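March 12, 2020

What a haul! I went up to the glass fair at Skoltamo this morning meaning to look and only look, and of course I came home with my arms full and a stiff neck from craning over tables. Doors opened at 8 and there was already a line down the steps.

I started at the back with the pressed glass, like always. One dealer had 204 lots spread over three trestles and no prices on any of them, so you had to ask, and asking means talking, and talking means twenty minutes on mold seams. I loved every bit of it. He let me hold a little salt dish up to the window and the color went right through to my fingers - a sort of smoky plum I'd never seen before.

I've had leaf-ribbed dishes on the brain since November, when Auður Eyvindsson lent me her catalog. She has a whole shelf of them at home in Blöndal and she can tell two makers apart by running a thumb along the rim. I can't, yet. I'm learning!

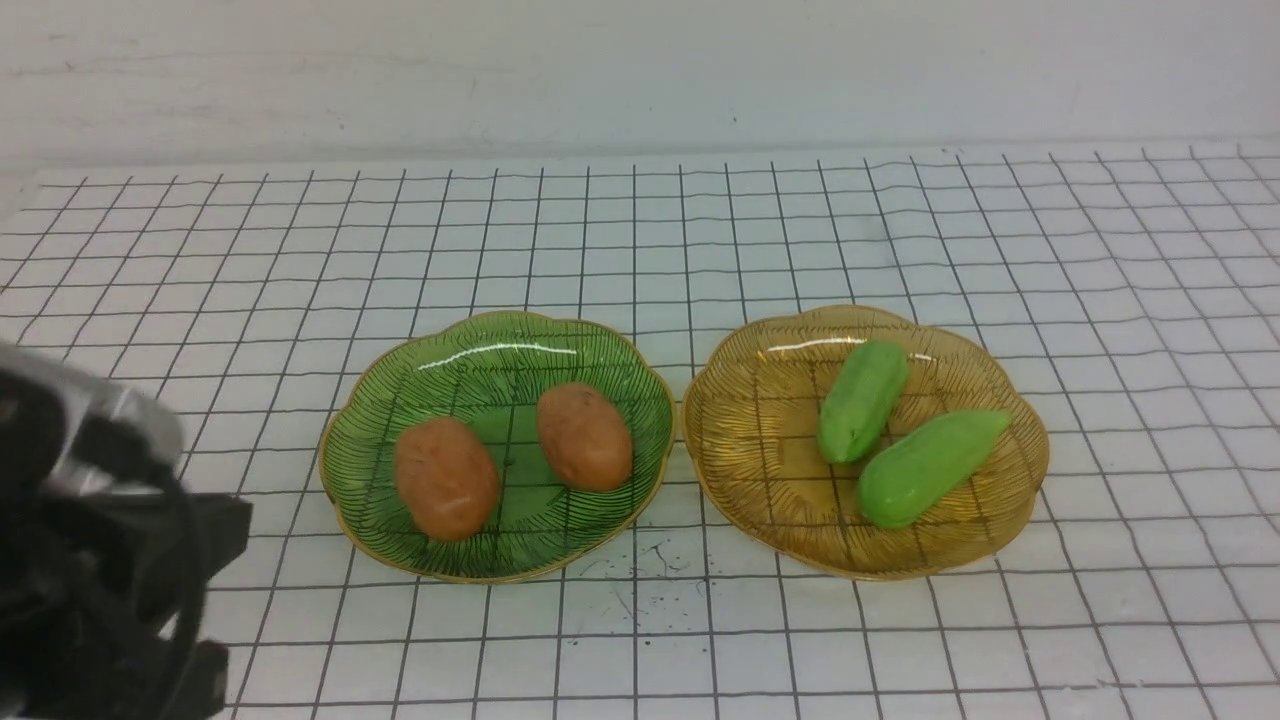

Scalloped edges and a gold rim on the green one. Potatoes too.

Harvey Ross was there with the Salov crowd and we ate our sandwiches on the wall outside. He thinks gold rims should never go near hot water, and I think a dish that only lives in a cabinet is a sad dish, so we had that argument again, very happily. He did win me over on one point. Soap first, then a soft brush for the ribs, then a towel straight away, before the spots can dry on.
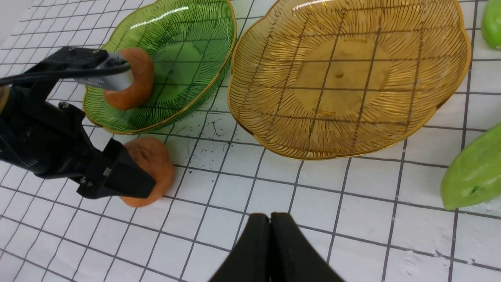
After lunch I went back in for the Carnis talk, and it was the best thing all day. She showed how the ribs are cut into the mold by hand, and how a worn mold gives you a softer, blurrier leaf, so the crisp ones tend to come from early in the run. I wrote down 19 things in my notebook and underlined most of them. Must look up the bit about amber and sulfur, I only got half of it.

Then the bus, which was late, and me with a box on my knees the whole way, wincing at every pothole. Nothing chipped!

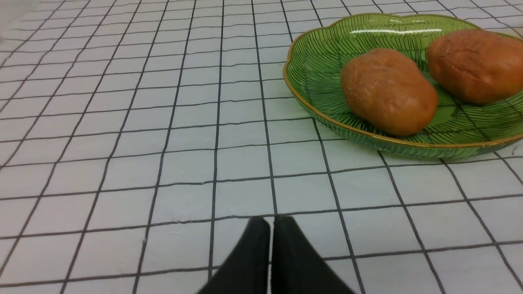
Black grid on white, lines a bit wobbly.

I want to draw up a proper list tomorrow, with sizes and where each piece came from, before I forget. Harvey wants to see the plum salt dish (yes, I bought it) and I've promised to write to Auður tonight. Kettle first.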